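Review: Gultus rubber liner set for hand-held grippers

I look after the hand grippers in our hall at Eswood, and since June we use the Gultus liners. The old smooth pads from Humen let thin things slide. Changing one liner takes me 20 minutes. Clean the seat first with a dry cloth, then press the rubber in from the back end. The glue needs 30 minutes before any load.

My complaint is the corners, which lift a little after 2000 grips. I press them back and check them every morning.
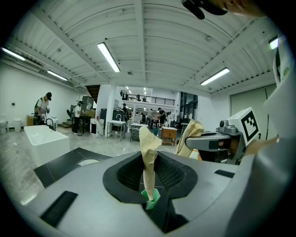 Issue 20

Crumpled kraft paper is my test piece. It stands in the opening with its lower end in the small green base, and the dark honeycomb mesh is on the walls around it. Paper is soft and changes its shape, so a bad liner shows quickly. I would buy the set again, but please sell the corners separately.

14 shares | 2 comments

Tamunoemi Okafor: Same corners problem here, at 700 grips already.

fashola_bench: Does it fit the older jaw?

Contact | Copyright Humen Bench Notes | Back to top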